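Rapport de projet — La chemise à manches courtes, de la penderie à la rue
Module Mode et usages, semestre 2

1. Point de départ

Sujet choisi en mars, un peu par défaut. Au départ on voulait faire les robes longues, trop large. Donc la chemise à manches courtes : pièce longtemps jugée ringarde, portée aujourd'hui par tout le monde ou presque dès le mois de mai. Question posée : comment on la porte, avec quoi, et pourquoi certains n'en veulent toujours pas.

2. Méthode

Questionnaire en ligne, 136 réponses exploitables sur environ 300 envois. Puis 9 entretiens, une demi-heure chacun, plus ou moins. Relevé en boutique chez Druvell et Jolia (coupes, cols, coloris en rayon). Khokhar n'a pas répondu à nos mails, dommage, c'était la marque la plus citée pour le lin.

3. Ce qui ressort

Le bleu d'abord. Bleu délavé, bleu ciel, denim — loin devant le blanc, jugé trop « bureau ». Ensuite le volume : épaules tombantes, une taille au dessus. Portée ouverte sur un débardeur, ou fermée jusqu'en haut avec un pantalon large. Le crème revient souvent comme couleur d'accompagnement, surtout pour le bas.

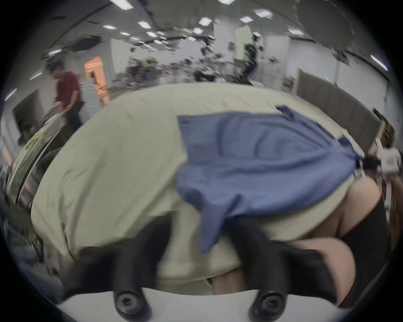
Danylo Bondarchuk, lui, trouve que le bleu sur crème, on l'a trop vu, et qu'il préfère le kaki, « plus facile quand on part le matin sans réfléchir ». Remarque notée, on l'a retrouvée dans trois autres entretiens. Le kaki en bas donc, ou en surchemise le soir.

Point de désaccord : le repassage. Une partie des gens assume le froissé, surtout en coton léger. Les autres non, pas question de sortir comme ça. Pas de lien net avec l'age, contrairement à notre hypothèse.

4. Associations testées

On a retenu 3 silhouettes pour la planche finale : chemise ouverte et short long, chemise rentrée et jupe droite, chemise fermée sous salopette. La dernière divise. Les chaussures ont été laissées de côté, manque de temps.
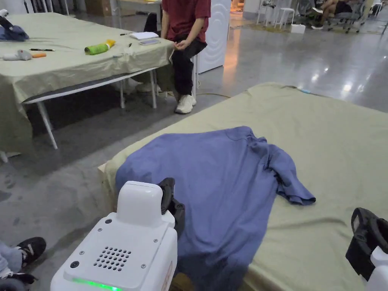

Fig. 2 — Chemise bleue à manches courtes, froissée, sur tissu kaki.

5. Limites

Échantillon trop étudiant. Peu de réponses sur les prix, question mal tournée. Le relevé chez Sorkau fait trop vite, pas repris dans les tableaux. Il faudrait aussi refaire les entretiens en automne, voir qui range la chemise et qui la garde sous un pull. Bibliographie et questionnaire complet en annexe.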